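Tue 22 March
By the Ilside workshop coordinator

Dear friends at the Wistmont fund,

Thank you again for your patience with us over the winter, and for the second part of the grant, which came through in good time and went straight into benches, lighting and a proper stock of white plastic parts for the stand project. We are now at the assembly stage, and it has been a real pleasure to get there!

Most of the work so far has gone into the upright. We tried several widths on paper and settled on a wide pipe for the main one, and I must say I like the look of it very much.

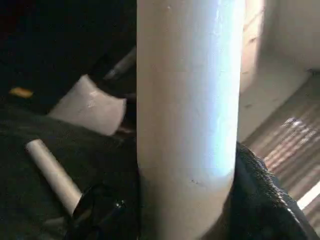 The white upright, with smaller white pieces on the black cloth.

Of the 70 stands we promised you, 40 now have their parts sorted and bagged, and the rest should follow in April. The base took us longer than planned — we went back and forth with Asileck over the curve of the bracket, and I'm afraid I wrote them a great many emails about it.
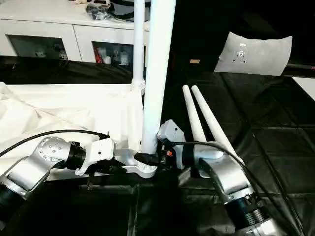 Large pole, black collar and curved base bracket, with the thinner pole behind.

We have also spent time on the molded parts. Thin walls keep the weight down, and our Erdős room group (the keen ones, who meet in the evenings) wanted to settle how the walls meet before we order the last 50. 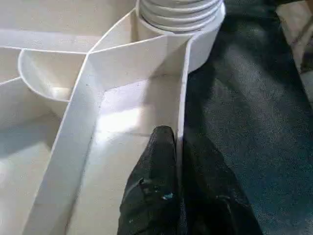 Molded part with its raised walls and ribbed fitting.

On money, we are roughly 300 dollars under on materials, and with your agreement we would like to put that toward packing boxes. Please do come by whenever it suits you — the kettle is always on.

Contact: Ilside workshop office | © Ilside | Back to top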